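Tundley Neighbors Forum > Food & Shopping > Snack swap boxes: worth it or a racket?

Started by crumbcatcher

crumbcatcher wrote:
The Wiststead snack swap is back on for March and I'm trying to decide if I want in again. For anyone new: you pay 18 dollars, you mail a box of local snacks to a stranger, and a different stranger mails one to you. Last round I sent out a lovingly chosen selection of regional pretzels and got back six granola bars and a coupon for a car wash in Clasden.

So, two questions. Is it worth the fee? And does anybody have a packing method that gets a bag of chips through the mail in a form other than seasoning? 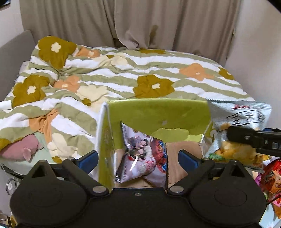
Green box, torn front, bag still inside.

My position is that a box within a box is asking for trouble. The outer one survives and the inner one takes it personally.

mrs_dunne_road wrote:
I've done it four times and had one bad one. The fee covers the matching and the label. If you mailed the same weight at the counter you'd pay nearly that anyway.

Packing: take everything out of its retail box unless the box is the fun part. Bags go in upright like files in a drawer. Anything heavy goes flat on the bottom. My brother-in-law puts the jar of salsa on top "so they see it first" and they do see it first, on everything.

halfpastlunch wrote:
Strong disagree on removing the boxes. If somebody sends me a loose inner bag with no box I'm not eating it. I want ingredients, I want a date, I want the cartoon guy telling me it's fun. My kid is allergic to sesame and the ingredients are on the box about half the time.

mrs_dunne_road wrote:
Fair point on allergies. Flatten the box and tuck it down the side. Takes no room and stiffens the wall.

halfpastlunch wrote:
OK, that I can live with.

bohdan_h wrote:
Bohdan Holovko here, I do the matching for the swap, so apply salt to taste. We had 118 people last round. Complaints were mostly about late boxes. The car wash coupon has been discussed. The sender felt it was "regional." There is now a line in the rules saying the contents must be edible.

crumbcatcher wrote:
I have changed a rule. Put it on my headstone.

Did anyone ever decide on a minimum? Six granola bars was legal, as far as I could tell.

bohdan_h wrote:
Minimum is by weight, 824 grams before packing. Please don't ask how we got there. It was a long meeting and one person had brought a kitchen scale.

vending_row_c wrote:
And that's exactly why I quit. A weight minimum rewards canned beans. I got canned beans! Go by number of different items and let people send puffed things without doing math.

mrs_dunne_road wrote:
Then you get a box of single hard candies, each one "different." People will always find the floor and lie down on it.

vending_row_c wrote:
I'd have taken the candies over the beans.

darragh_or wrote:
I came over from the Clasden group, we tried going by item count for a year. Mrs Dunne Road is right about the candies. We also had a fellow who split a variety pack and counted every flavor. We went back to weight and now people grumble about that instead, which is at least a change.

For packing, I tip everything out in a heap before I start. You find out quickly that half of it is the same salty thing in different colors, and you can pull a few before it's all taped up. Then I do it in this order:

1. Make the heap somewhere big enough that you can see everything at once. 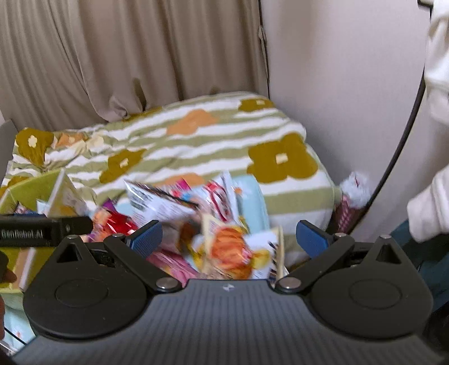
2. Pull out anything that melts. If it's warm where it's going, it stays home with you, sad as that is.

3. Sort by what can take a hit. Hard things low, chips high, nothing pointy against a bag.

4. Fill the gaps with paper. Do not use popcorn as packing material. Somebody did this to me and then counted it toward the weight.

5. Shake it. If you hear anything, go back to 4.

halfpastlunch wrote:
Was it good popcorn?

darragh_or wrote:
It was not. It tasted of box.

vending_row_c wrote:
Step 2 is how I've ended up eating every chocolate bar I ever bought for a swap. Not complaining about step 2.

crumbcatcher wrote:
Is that Darragh Ó Riain who sent the seaweed crackers two rounds back? If so, those arrived whole and I've been trying to buy more ever since.

darragh_or wrote:
The same. They're from the shop next to the Clasden post office, bottom shelf, behind the soup. Don't tell too many people, he only orders a few at a time.

mrs_dunne_road wrote:
You've just told the entire forum.

bohdan_h wrote:
Sign-up closes Saturday. Crumbcatcher, shall I put you down?

crumbcatcher wrote:
Yes, fine. But match me with someone who doesn't own a car.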